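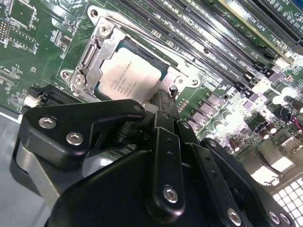

Processor seated in its socket on a green motherboard

Istel Tour Guide Audio Set
Made by Preditell. Sold and hired by Gimer, equipment for guides and tour operators.

Buy: in stock
Hire: by the day or by the week
Page checked: 6 October 2026

Overview

The Istel is a radio set for walking tours. The guide wears a transmitter with a clip-on microphone, each guest wears a receiver with a single earpiece, and in theory everybody hears the history of the cathedral without anyone having to shout it. We have stocked sets like this for years and have heard every promise that gets made for them. Preditell makes rather a lot of promises for this one. We think it is a decent set. We also think several lines in the brochure should have been left out.

Range

The brochure says 1,000 metres. We have no idea where they found a place to measure it, and when we asked, we got the brochure again. In an open square the Istel holds up well past the point where a guide would have lost sight of the group anyway. In a narrow street with thick stone walls it is a different story: the sound starts to break up once stragglers are round the second corner. Inside museums it depends entirely on the building. If you work mainly indoors, hire a set and walk your own route with it before you buy anything.

Sound

Clear enough for speech. "Studio quality" is Preditell's phrase and we would not use it. Wind is the weak point. The foam cover supplied for the microphone is thin and comes off in a coat pocket, so order spares with the set. Guides who turn their heads a lot while talking do better with the headset microphone, sold separately, which in our view should be in the box.

Battery

"All-day power" is another phrase we have learnt to distrust. All day for whom? The receivers will see out a morning tour and an afternoon tour with a lunch break between them. A long coach excursion with commentary from breakfast until the hotel is asking too much, and the guide's transmitter goes first. There is a battery light, but it stays green until very late and then gives you little warning. The batteries can be replaced by the owner, which we do like.

Running more than one group

The set has two channels you can switch to without opening the menu. More can be reached through the menu, with a lot of button pressing. If several guides are using Istels in the same square, agree the channels before you leave the office. The receivers are supposed to find a clear one by themselves. Ours have happily found somebody else's tour in Spanish.

The app

There is a phone app called Luo, meant to let guests listen on their own phones and read a written translation as the guide speaks. We don't recommend it as a reason to buy. The translation stumbles over place names and dates, which on a history tour is most of the material, and it needs a good mobile signal at the very spots where visitors tend to have none. Guests travelling abroad may also be charged for data. The set works perfectly well without Luo and we suggest you leave it that way.

What is in the box

Transmitter with clip-on microphone
Receivers with earpieces (choose your group size when ordering)
Neck cords
Charging case with mains lead
Foam microphone cover
Printed instructions

Not included: headset microphone, spare earpieces, cleaning wipes, adaptor plugs for use abroad.

Guarantee

Preditell gives two years on the transmitter and receivers. Earpieces, cords and batteries are left out, and those are the parts that wear. Please read the small print on rain as well. The brochure calls the set "weatherproof", while the guarantee excludes damage by water. We have asked them to explain how both can be true.

Hire terms

Hire sets go out charged. Return them in the charging case with all receivers, or the missing ones are billed at the replacement price. The last date for changing the size of a booking is four working days before collection. June is the busiest month for hire and we can't promise extra receivers then at short notice.

Who it suits

City walking tours, garden visits, small cruise excursions. We would steer cave and mine tours towards something else. And for a handful of guests on a quiet street, a guide with a good voice costs nothing to charge.

Questions before ordering go to Līga Navickas on the Gimer equipment desk. She tests the hire sets between bookings and will tell you if your route is likely to be a problem. Please have your usual group size and a rough list of stops to hand.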